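Section 4. Installing the Oltimel Room Sensor and Pairing It With the Kalurer Base Station

Document revision: 30 Mar 2025
Applies to: Kalurer base station with firmware 9 or later, Oltimel room sensor (all hardware versions)

4.1 Before you begin

Complete Section 3 (Wiring the Boiler Relay) before starting this section. The base station must have power and its status light must be steady green. If the light is flashing amber, the relay has not been registered and the sensor will refuse to pair.

You will need:
- the Oltimel sensor and its back plate
- two AAA alkaline batteries
- two wall screws and anchors (supplied in bag C)
- a flat-blade screwdriver for the battery door and a Phillips screwdriver for the back plate
- the six-character pairing code printed inside the battery door

Write the pairing code down before mounting the sensor. The code is not printed anywhere else on the product, and the support desk cannot look it up from the serial number.

CAUTION: Do not use rechargeable cells. Their lower voltage causes the sensor to report a low battery within days and can interrupt a firmware update.

4.2 Choosing a location

The sensor measures the air temperature at the point where it is mounted. A poor location is the most common cause of short cycling and of rooms that never reach the set temperature.

Mount the sensor on an interior wall, 5 feet above the floor, with free air movement on all sides. Keep it at least 20 inches from any lamp, television, computer or other source of heat. Avoid the following:
- exterior walls and chimney breasts
- direct sunlight at any time of day, including low winter sun
- the space behind a door
- closed or deep shelving
- walls with hot water pipes or ducts behind them

Where the only available wall is exposed brick or stone, fit the insulating pad from bag C between the wall and the back plate. Masonry changes temperature slowly and will hold the reading down for hours after the heating starts. In rooms with built-in furniture, check the clearance to fixed lighting as well as to the heating outlets.

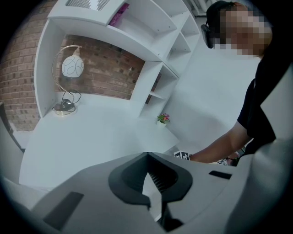
Figure 4-1. Desk unit with open shelving and a lamp, brick wall behind.

Note: The sensor may be placed on an open shelf with the table stand (part sold separately). Readings taken on a shelf are less stable, and the Smoothing setting in 6.3 should be set to High.

4.3 Checking signal strength

Check the signal before drilling. The sensor and the base station communicate by radio, and the usable range inside a building is around 35 feet. Foil-backed plasterboard, mirrors and water tanks shorten it.

1. Insert the batteries as described in 4.4, steps 1 to 4.
2. Hold the sensor against the wall in the intended position.
3. Press and hold the round button for five seconds. The display shows SIG followed by a number from 0 to 9.
4. Wait for the number to settle. This can take up to a minute.
5. If the number is 4 or higher, the location is suitable. If it is 3 or lower, move the sensor and repeat.

Close all doors between the two units before taking the final reading. If no suitable location can be found, install a Michiels repeater (see Section 8). One repeater can serve all sensors on the same floor.

4.4 Inserting the batteries

1. Turn the sensor face down on a soft surface.
2. Place the tip of the flat-blade screwdriver in the slot at the lower edge of the battery door.
3. Turn the blade a quarter turn. Do not lever it. The door releases on one side and can then be lifted by hand.
4. Insert the batteries, negative end first, following the marks in the compartment.
5. Confirm that the display lights and shows the hardware version, followed by two dashes.
6. Refit the door. It clicks once on each side.

If the display stays blank, remove the batteries, wait 20 seconds and insert them again. If it is still blank, check that the contact spring has not folded under the cell.

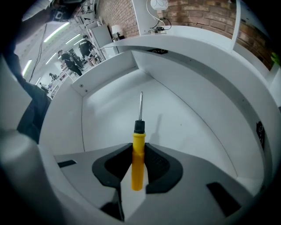
4.5 Mounting the back plate

WARNING: Check for electrical cables and water pipes before drilling.

1. Separate the back plate from the sensor by pressing the tab on the underside.
2. Hold the plate against the wall with the arrow pointing up. Mark both screw holes with a pencil.
3. Drill the holes. Use the bit size given on the bag C label for your type of wall.
4. Push the anchors in until they are flush with the surface.
5. Drive the upper screw first, leaving it slightly loose. Level the plate, then drive the lower screw.
6. Tighten both screws by hand. A power driver will crack the plate.
7. Hook the sensor over the top edge of the plate and press the lower edge until it locks.

The plate must lie flat. On uneven brick, a twisted plate will keep the sensor from locking even when the click is heard. Pull gently on the lower edge to confirm.

4.6 Pairing

1. On the base station, open Menu > Devices > Add.
2. Select Room sensor. The base station listens for three minutes.
3. Press the round button on the sensor once. The display shows PAIR.
4. Enter the six-character code on the base station. Letters are not case sensitive. The code never contains the letter O or the letter I.
5. Wait for the message "Sensor added." The sensor display changes to the current room temperature.
6. Assign the sensor to a heating zone. An unassigned sensor reports temperature but does not call for heat.

Allow one hour before judging the reading. The sensor warms in the hand during installation and will read high at first.

4.7 Error codes during pairing

E12: Wrong code. Check the printed code and try again. After five failed attempts the base station locks pairing for ten minutes.

E30: No free device slots. Remove an unused device under Menu > Devices > Remove.

E843: Sensor is registered to another base station. Reset the sensor by holding the round button while inserting the batteries, and keep holding until the display shows CLR. Then repeat 4.6 from step 1.

E90: Firmware mismatch. Update the base station first. Sensors shipped before October may also need an update through the Jitard bridge; see Section 9.

4.8 Replacing the batteries

The battery symbol appears when the remaining charge is low. Replace both cells together. Pairing, zone assignment and calibration offset are kept without power. The clock is not kept and is restored at the next contact with the base station.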